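Storing Bracelets and Hair Accessories in a Shallow Tray
Plisthorpe Household Help > Bedroom > Small Items

Posted by Kolbrún Norðdahl, 19/07/2018

I would appreciate guidance on the storage of beaded bracelets and fabric hair ties. At present they are kept in one drawer, where the strands become tangled and the elastic is strained whenever a piece is removed. I have obtained a shallow open tray with striped sides and have set the contents of the drawer out on a table.

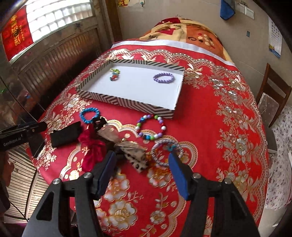 The tray has no dividers, and I would prefer not to purchase a cabinet. Should bracelets and scrunchies be stored together, and is there a recommended order in which to place them? The collection is in daily use by two members of the household.

Damilola Ekwueme

Members are advised to begin with the fabric pieces. Bows and scrunchies hold their place and may serve as a soft divider along one side. Beaded bracelets should then be laid flat in the remaining space, each as an open loop. Do not stack them. A strand that is longer than the others should be placed last.

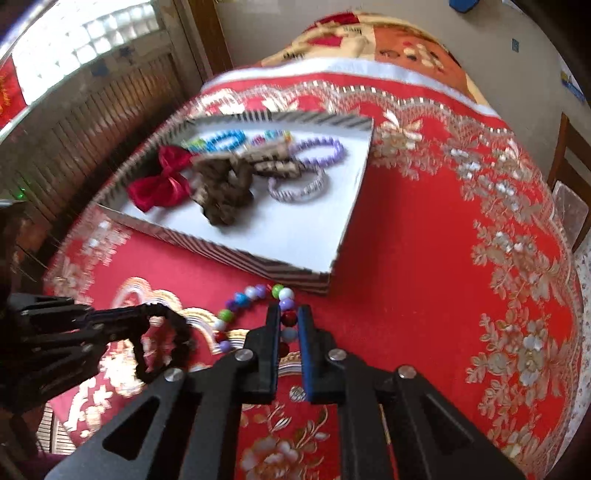 Bows and fabric ties to one side, beaded pieces toward the back.

Coil hair ties may share the space with the bracelets, provided that they are not threaded through one another. Any bracelet with a tassel or charm should be kept separately, as the threads catch on neighboring beads. A flat pouch is sufficient for this purpose.

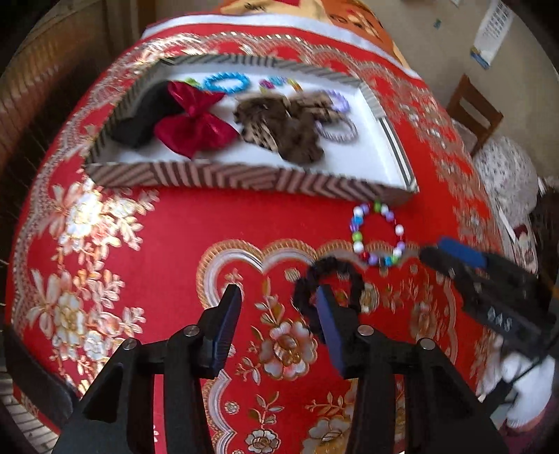 Care and Maintenance

Please inspect the elastic each February. A strand that shows gaps between the beads when lying at rest should be restrung before further wear. Fabric ties should be washed by hand and dried fully before they are returned to the tray.

Dauda

I use a Hutik drawer insert. It has compartments and was satisfactory. The lid is not needed.

2 replies. This topic has been viewed 482 times.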